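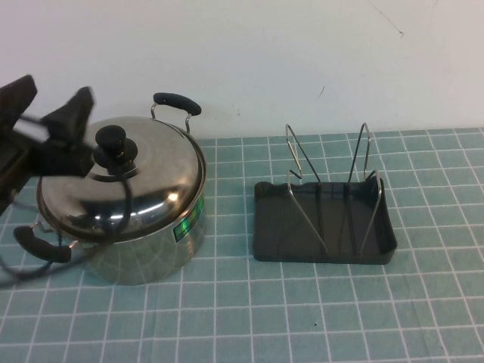

stockpot with the lid on, rack and tray next to it

stusley_kitchen
OK so I finally tried making stock overnight and I am a convert!! Chicken backs, two onions with the skins on, a carrot that had seen better days, bay leaf, peppercorns. Lowest flame my stove will do, lid on, went to bed at 10. This morning the whole house smelled like my grandmother's. I strained it into jars and it set up like jello in the fridge. How long does everyone else go? I feel like I've been doing four hours my whole life for no reason.

Reply from circombe26
Welcome to the club! I go 8 hours for chicken and longer for beef. Do try a splash of vinegar at the start, my aunt swore by it.

Reply from Nouhaila Hegazy
Love the enthusiasm but I'm going to disagree on the overnight part, at least for chicken. Past five hours mine starts tasting flat and kind of dusty, especially if the vegetables have been in the whole time. I put the onion and carrot in for the last hour only. Much brighter. Also I would never sleep with a gas burner going.

Reply from stusley_kitchen
Ooh, vegetables at the end, I have never done that. Writing it down. Fair point on the burner too, I did get up twice to check on it lol

Reply from T_Engebretsen
Lid on or lid cracked? I always crack it. With it shut tight mine creeps up to a boil and goes cloudy, and then I get grumpy about it.

Reply from circombe26
Cloudy tastes the same! I make soup, I'm not entering a contest.

Reply from T_Engebretsen
It does not taste the same to me. Boiling beats the fat into it and you get that greasy feel on your lips. Try two batches side by side, same bones, one at a bare simmer and one rolling. Chill both and skim. I did this in March and my wife picked the simmered one without knowing which was which.
Torbjørn

Reply from Nouhaila Hegazy
Agree with Torbjørn. And feet! Has anyone said feet yet? Two chicken feet in the pot and you'll get that jello set in half the time. The butcher on Badawi sells them by the bag, super cheap, I keep mine in the freezer.

Reply from stusley_kitchen
Feet!!! My kids are going to scream. I'm doing it. Next batch is feet, lid cracked, veg in the last hour, five hours total, during the day. Do you trim the nails off first or just toss them in?

Reply from Nouhaila Hegazy
Trim them, kitchen scissors work fine. Blanch for a few minutes, dump that water, then start fresh.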